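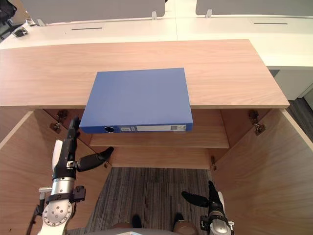 Guniter, and the long wait to see it

August 16, 2019

I finally saw "Guniter" last night at the Dehghan, on the small screen upstairs. It has been out for a while in bigger cities, but Poscombe gets this kind of movie when it gets it. There were a few other people in the room and one of them left at the halfway point.

The story is simple. Kianoush Khosravi plays a retired surveyor named Emil who gets a letter saying his brother has died and left him a half-share in a ferry. He hasn't spoken to the brother in decades. The other half belongs to the brother's widow, played by Ghazal Sadeghi, and she wants to sell. Guniter is the name of the ferry. It doesn't run anymore.

For the first hour that is all there is. Emil arrives, sleeps on board, and argues with the widow about paint and mooring fees. Rostam Nikzad, who directed and co-wrote it, keeps the camera still and lets people walk in and out of rooms. I liked this more than I thought I would. There's a dinner with a tough piece of fish that goes on for several minutes with hardly a word, and I could have watched it for longer.
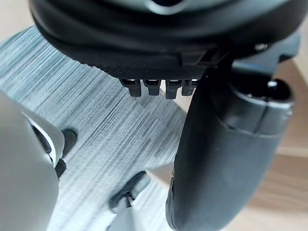

Four small black tabs and a screw head, close up.

The second hour is weaker. A buyer turns up, played by Behrouz Soltani, and the movie suddenly wants a villain. Soltani is a good actor and he was the best thing in Nikzad's last one, "Drerna," where he was the schoolteacher. Here he gets a nice coat and a lot of smiling to do. Every time he came on I wanted to go back to the kitchen and the fish. There is also a storm, and I guessed the storm was coming from the first shot of the harbor.

Khosravi holds it together. He has a way of starting to sit down and then deciding against it that told me more about Emil than the speech he's given near the end. Sadeghi is as good, maybe better, and has less to work with. Her father, Gholamreza Sadeghi, has a short part as the harbormaster and the two of them share one scene over a broken radio. It's the only time the audience laughed.

A few smaller things:

The music is mostly an accordion. I got tired of it.

The subtitles at the Dehghan were very pale, and whole lines vanished against the water. If you're going, sit near the front.

The ferry cost 3,000 to buy when the brothers were young, and that number comes up again and again. I never worked out what currency it was in. By the end it's supposed to mean something and I think it does, a little.

It runs over two hours and could lose twenty minutes without trouble – most of it from the storm.

I would still say go. I've seen plenty of movies this year that I forgot on the way to the car, and this morning I was still thinking about the widow wiping down the wheelhouse windows before the sale. "Drerna" is the better movie if you only have time for one. The library has it on disc, with a short interview with Nikzad that I haven't gotten to yet.

The Dehghan has "Guniter" until the end of next week, evenings only. In November they're bringing back the silent series, and I'll write something up when the schedule is posted.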